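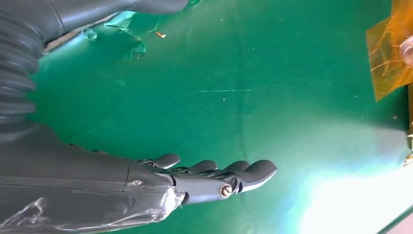
4.2 What the operators do now

Figure 3. The hand over the green mat at the taping bench, with nothing held between the fingers. Clear plastic tape is wound round the forearm near the wrist, and scraps of film lie on the mat.

The case for the Stetness cell, as put to the works council in October, rested on one number. A trained operator was said to mask 172 parts in a shift, and the cell was to reach 200 with one person looking after two benches. We were given the shift logs for the trial, which cover 2,020 parts. The mean for the cell was 171 per shift. The management report calls this "parity at lower staffing". We think the second half of that phrase needs a closer look than it has had.

The logs record a part as done by the cell if the hand placed the last strip. They do not record who peeled the film, who smoothed a lifted corner or who cleared offcuts from the mat. Thu Vương and Đạt Ngô, both of whom worked at the benches before the trial, told us these jobs had stayed with them. Ngô put it like this: "I used to do the part. Now I do the bits of the part it can't do, and I do them when it wants them." Neither had been asked to note the time this took, and there was no code for it on the sheet.

Upkeep is treated in much the same way. The tape on the forearm in Figure 3 does not appear in the maintenance record, which lists only visits by the supplier, Gindel. We would be wary of reading any figure for downtime from that record alone.

Pay is a harder matter. Bench work was graded as skilled because of the masking itself. Under the new job sheet the masking belongs to the cell and the operator "supports" it. Châu Khúc, the shift lead, expected the grade to be reviewed and did not expect it to go up. The plant manager, Lộc Âu, said no decision had been taken, and pointed out that operators had fewer sore wrists. That may well be so, but we were shown no health data from before the trial and cannot test it.

We do not claim that the cell is a failure. Some operators liked it, and one asked to stay on. Our complaint is with the measure. Output per paid head will flatter any machine whose helpers are logged as idle, and we return to this in Section 5 with the Adugna site, where helper time was written down from the start.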